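Flullik Card Evenings: Frequently Asked Questions

Where do you meet?
In the upstairs room at the McIver Centre, Drildale. Use the side entrance after 6 pm, as the front doors are locked by then. There is a lift to the left of the stairs.

Do I need to know how to play?
No. We run a beginners' table every month except January, and the rules for each game are on a printed sheet. Rummy and cribbage are the usual choices. Bridge players are better served by the club in the library.

Do I need to bring my own cards?
No. Packs, mats and score pads are provided. If you bring your own pack, please check it is complete before you sit down.

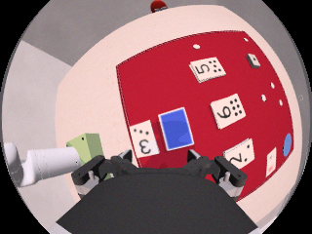

Can I come without a partner?
Yes. Most people do. Tell the person at the desk when you arrive and you will be given a seat. If you would like to stay with a friend for the whole evening, say so before the draw.

How much does it cost?
Each evening is £2, paid at the desk in cash or by card. Tea and coffee are included. There is no yearly membership fee.

How old do I have to be?
Players must be 13 or over. Anyone under 16 needs an adult with them in the building.

Do you play for money?
No. Small prizes are given at the end of each season, usually book tokens.

What happens if a card is turned over by mistake?
In a friendly game, turn it back and carry on. In a league game the card stays face up until the hand is finished, and the dealer makes a note on the score sheet. If the table can't agree, ask at the desk.

What are the tables like?
We put mats down for all games, as cards are hard to pick up from a bare top. Please keep drinks on the side shelf.

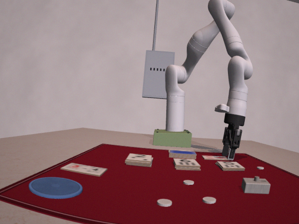 Dark red mat on a beige tabletop.

How do I book?
Through the Etivent page, which opens two weeks before each evening. You can also turn up on the night, but booked players are seated first.

Can I cancel?
Yes, up to noon on the day. Cancel through Etivent and your money goes back to the card you used.

How long has the group been running?
Since 2000. We moved to the McIver Centre when the old hall in Drildale closed.

Is there parking?
The car park behind the centre is free after 6 pm. The barrier comes down at 10.30 pm.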